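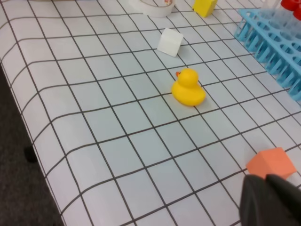 *Slide 1: rubber duck, foam cube and tube rack on the grid cloth.*

**Speaker notes, "Does the grid cloth earn its keep?" (January 2025)**

Leave slide 1 up while people sit down. Start without the welcome.

- Ask the room how far the duck is from the blue rack. Let them shout. Wait longer than feels comfortable.
- Then ask who used the squares. My bet is very few hands.

**The claim**

Plosov sells this kind of cloth as a way to keep a shared worktable in order. Thin gray lines on white, everything gets a square, people put things back. I've heard that pitch three times now and I still want to see the part where people put things back.

Point at the white foam cube. It's sitting tilted to the lines. White on white, too, so from the back row you may have to hunt for it. The yellow cube farther up has no such problem, and neither does the duck. If I had to choose between lines and loud colors for finding things, I'd take the colors.

**What Welleck tried**

- 700 put-away checks over the trial, 300 of them on plain tables.
- They report a tidier table with the cloth. Fine. They also reminded everyone about tidying the week the cloth arrived. Pause here.
- Cost was 749 for the set. Don't name the currency unless asked, it starts a side argument.

**The rack**

Say something nice about it. Two capped tubes, red caps, up in the far corner. A rack tells you where a tube goes by having a hole in it. A printed square will take a tube, a roll of tape or a duck and has no opinion.

(If the Luvent people are in the room, they'll say labels fix this. Labels on whose squares? Move on.)

**Edges**

Look at the left side, where the cloth bends down over the rim. Those squares are no use for storage. Ask Ertürk's team whether they counted them in the layout plan. I asked in May and got a brochure.

**Close**

I'd change my mind for 50 tables, half plain, no reminders to anyone. Until then I'd spend the money on racks and trays.

Questions. Put slide 1 back up.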